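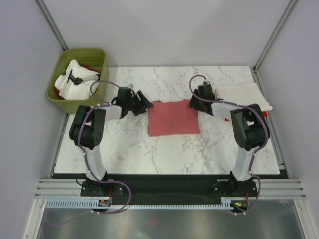 Moushumi_S
Hallo zusammen, ich habe eine Frage über das Falten von Küchentüchern. Meine Tücher sind aus Baumwolle, 50 x 70, und im Schrank sieht der Stapel nach zwei Tagen immer schief aus. Bei dem lachsroten Tuch auf der marmorierten Platte ist die untere Kante schön gerade, aber links liegen die Lagen ein bisschen ungleich und oben sind Falten an den Ecken. Genau so ist es bei mir jedes Mal. Muss ich zuerst bügeln? Oder falte ich in der falschen Reihenfolge?

waschkorb9
Bügeln würde ich nicht. Nach dem Waschen kräftig ausschlagen, glatt aufhängen, fertig. Die Ecken oben einmal nach außen ziehen, dann erst die nächste Faltung machen.

Obaidul W.
Da bin ich anderer Meinung. Ohne Bügeln wird ein Baumwolltuch nie richtig flach, jedenfalls nicht meine von Hayashi. Ich falte immer zuerst längs, dann quer – umgekehrt rutscht mir die innere Lage weg.

waschkorb9
Küchentücher bügeln, wer hat dafür Zeit? Meine werden sowieso am selben Abend benutzt.

Moushumi_S
Danke für die beiden Antworten. Längs zuerst habe ich noch nie probiert, ich mache es heute mit dem ganzen Stapel. Noch eine Frage: Ist eine glatte Platte schlechter als ein Tisch mit Decke? Bei mir verschiebt sich der Stoff beim Streichen.

Obaidul W.
Ja, auf Stein rutscht es. Ich lege ein Frottiertuch darunter.

waschkorb9
Brauche ich nicht. Mit der flachen Hand von der Mitte nach außen streichen, dann geht es auch auf Stein.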